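Toilet brush

The toilet brush (or loo brush, or in my gran's house "the thing behind the door") is a long-handled brush for cleaning the inside of a toilet bowl. I've kept this page going on the Kinville household pages for a good while now, and it's easily the one I get the most letters about, so do forgive me if it wanders a bit.

Parts

There's not much to one. You've got a handle, a head and usually some sort of pot for it to stand in. The handle is nearly always plastic these days, though I've owned a wooden one (it split) and a steel one that looked very smart and rattled every time anybody shut the bathroom door. Length matters more than you'd think! A short handle means bending down and getting your face far closer to things than you'd like.

The head is where people get fussy. The old sort has stiff bristles twisted into a wire, either in a round ball or with a little tuft sticking out at one side for getting up under the rim. Then there are silicone ones, with rubbery fingers, which drip less but in my experience slide straight over limescale. I go back and forth. At the moment I'm a bristle person again.

Using one

Squirt your cleaner under the rim first and leave it to sit while you do the basin. I give it 25 minutes if the bowl is bad, though do read the bottle, as some of them want far less. Then start under the rim, work round and down the sides, and finish in the bottom where the water drains away. That last bit wants the head pushed well in and a few good twists.

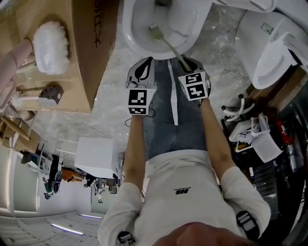
Brush with a pale green handle, its head down in the bowl near the drain.

Flush while the brush is still in there, so the clean water rinses it. Then comes my favourite trick, which I picked up from a guest house in Medrano: lay the handle across the bowl, drop the seat on it and let the head drip for a while before it goes back in the pot. I wouldn't dream of putting it away soaking now, having once tipped out a pot that hadn't been looked at since the spring. Never again.

Keeping and replacing

Rinse the pot whenever you do the bathroom floor. As for the brush itself, advice varies wildly. My own rule is 4 a year, or sooner if the bristles have splayed out flat, and I know people in Gutomstead who think that's madness and have had the same one since 2000 (I don't visit the bathroom there if I can help it).

Names

"Loo brush" and "toilet brush" are both common round here. In Tilum I've heard it called a "pan brush", which confused me no end, as I'd always thought that was for saucepans! If you know any others, please send them in and I'll add them.

Related pages
Bathroom bin
Bleach
Limescale
Plunger
Rubber gloves
Scrubbing brush
Toilet seat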